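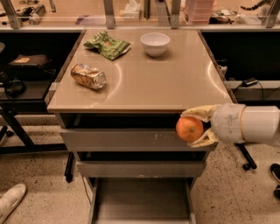

When does the new sorting of household waste start in Solham?

It starts in March, first in the streets north of the railway and two weeks later in the rest of the town.

Solham changes its waste collection next spring
10/20/23

The town of Solham will collect metal packaging separately from other household waste from next spring. The town council decided this at its last meeting, after a trial in the Gesulberg district which lasted one year. In the trial 690 households took part, and the council says that the results were good enough to continue with the whole town.

Every household will receive a second bin with a yellow lid. Into this bin go drink cans, food cans, metal lids and clean aluminum foil. Cans can be put in whole or crushed. Snack bags and candy wrappers stay in the general waste, also when they look like metal on the inside. According to the town, this was the most frequent mistake in Gesulberg. Broken dishes and drinking glasses also belong in the general waste and must not be put in the glass containers.

The yellow bins will be emptied every second week by the company Fetudow, which already collects the paper in Solham. The general waste will be collected on the same days as before. For people who live in apartment buildings there will be larger common bins in the yard. The owner of the building must tell the town before the end of the year where these bins can stand.

In total 2,986 bins have been ordered. They will be delivered to the door, and it is not necessary to be at home. A sheet with the collection days is placed inside each bin. The sheet will be printed in four languages, because in the trial many residents asked for it.

The fee for waste collection does not change in the first year. What happens after this is not decided. Some members of the council wanted to promise a fixed fee for three years, but the majority did not agree, as the price which is paid for old metal goes up and down very much. The council will discuss the fee again next autumn.

There was also criticism. The town received 1,299 answers to a survey that was sent out before the summer, and a large part of them were about space. In the old streets near the market many houses have no front yard, and the bins stand already on the sidewalk. For these streets the town will offer a smaller bin. Residents who want it can ask for it at the service desk in the town hall or by phone. Two neighbors can also share one bin of the normal size if both of them sign the form.

The village of Nasution, which belongs to Solham but has its own collection point, is not part of the change. Residents there will bring their metal to the collection point as they do today. The opening hours will be longer from the spring, with one more evening in the week.

An information evening is planned in the hall of the Gesulberg school in the new year. The exact date will be given on the website of the town and on the notice board outside the library.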